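**1/** We're teaching a robot to tidy a gym by doing the job ourselves first, with a gripper held in one hand. The project is called Arthur. This thread is about how the hand part works.

**2/** You hold the tool, walk up to the kit and do the task at a normal pace. The fingers are ribbed and fairly soft, so they bend round a handle.
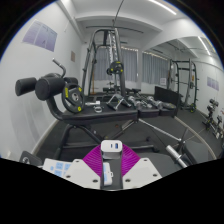
*Posted by Flalten, Dec 25, 2020*

**3/** Small silver dumbbells, a collar clamp and a push-up handle make a good mix. The clamp is the hardest of the three to pick up cleanly. Come at it from the side and close slowly.

**4/** We have 3519 recordings from this gym since November. 457 were thrown out, mostly for moving too fast or for a hand getting in front of the lens.

**5/** We did try remote control first, with the Herker arm and a pair of sticks. It took 51 seconds to put one dumbbell on the rack. By hand it takes under ten.

**6/** Remote control still has its uses. If the arm gets stuck halfway through a task, someone takes over with the sticks and the correction goes into the training set.

**7/** Cables are a separate task. A power strip is a wide thing to get hold of and the lead swings about, so we fold the lead up before starting. The fingers go in from below, tips apart, then close. 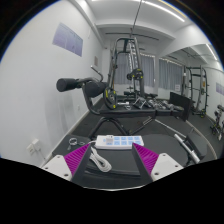

**8/ What comes next**

Same tasks in the Grindetti building, where the floor is lighter and the benches are lower. We'll do 2 sessions there before any more training. I'll add the results to this thread.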